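The Bowl by the Door
What we put down when we come home, and why my mother's hallway has never once been tidy

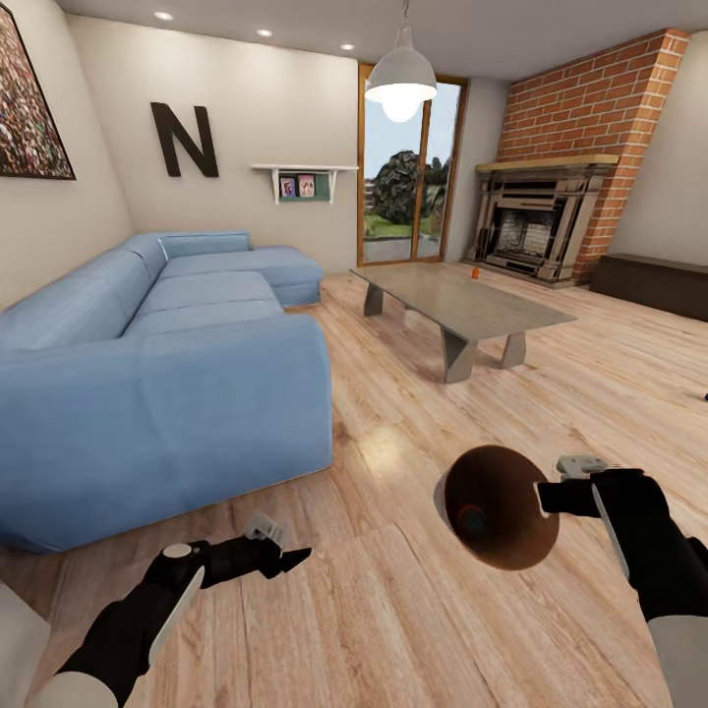
A round brown bowl with a glossy, reddish-brown inside, held above a plank floor.

My mother keeps a bowl on the shelf by her front door in Costdale, and in it, the last time I looked, were two sets of keys, a tape measure, a conker gone soft with age, the top of a pen, a library card for a library that closed when I was at school, and a button she insists belongs to my father's good coat. My father has not owned a good coat for 13 years. The button stays.

I have been thinking about that bowl ever since I moved house last October and found, unpacking the last of the boxes (the one marked "odds", which by that stage was most of them), that I had no equivalent. I would come in with my hands full, post under one arm and a bag of potatoes slipping off the other, and there was simply nowhere to let go of things. My keys spent their first week in the new place on the stairs, then in the fridge, then for one very long evening in the pocket of a dressing gown I had just put in the wash.

So I did what I usually do when I am stuck, and rang Declan Marsden. Declan ran a second-hand shop on Wolde Street for 23 years and must have cleared half the houses in the valley, and he has firm views about bowls. "Wide enough for a hand to go in without looking," he told me, "and not so nice that you'd mind." He thinks people buy them too small. They see a pretty little dish and imagine one neat key sitting in it, when what they really have is a bunch the size of a fist with a bottle opener on it, and a torch, and a tag from a gym they left years ago.

He also said something that has stayed with me. When he cleared a house, he always left the bowl by the door until the end of the day. The wardrobes and the crockery he could get through at a good pace, but the bowl was where the family stopped, every time, and went through it piece by piece with their coats on. Once it was a daughter who found ten old bus tickets folded together and sat down on the bottom stair to read them, one after another, while the van waited outside with its engine running. He turned the engine off, he said, and went and had a sandwich.

I did look in the shops first. Desitz had one I rather liked until I picked it up and found it weighed less than the keys would. Then I went round the Saturday market, and it rained, and I bought cheese.

In the end it was my mother who settled it. She arrived for Sunday lunch with something wrapped in a tea towel, an old pudding basin with a chip in the rim, which she used to make her steamed sponge in before she went over to the microwave. She put it on the windowsill next to my front door, stood back, moved it an inch to the left, and dropped a button into it.

I asked her whose it was. She said she had no idea, but you had to start somewhere, and was that chicken supposed to be smelling like that?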